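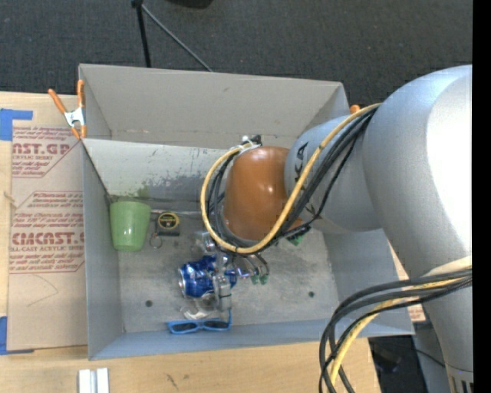 I started keeping a reading log in October, after I bought a novel at the used book store and got to page 16 before I knew I had read it already. The log is a plain notebook. Each book gets one line with the title, the author, the day I finished and a word or two about it. "Slow but good" comes up a lot.

Before that I tried an app, and it kept wanting me to set a goal. I don't want a goal. Last winter I spent most of two months on a family saga that runs 802 pages, and the app told me I was behind schedule the whole time. I deleted it somewhere past the second wedding.

Ningsih Mangundap lent me that one. She reads the last chapter first, then goes back and starts at the beginning. I tried it with a mystery and didn't like it, though I did notice how early the author gives things away.

I have also changed how I quit books. I used to finish everything. Now I give a book about 50 pages and then it goes back to the library or into the bag for Azlan, who will read anything with a boat in it. Quit books go in the log too, with a line through them. There are three so far – two thrillers and a history of salt that I may try again in the summer.

Right now I'm on a collection of letters between two sisters. It's 323 pages with the notes, and I keep skipping the notes and then having to go back for them. I read it in the kitchen before work, with the log on the windowsill and a pen clipped to it.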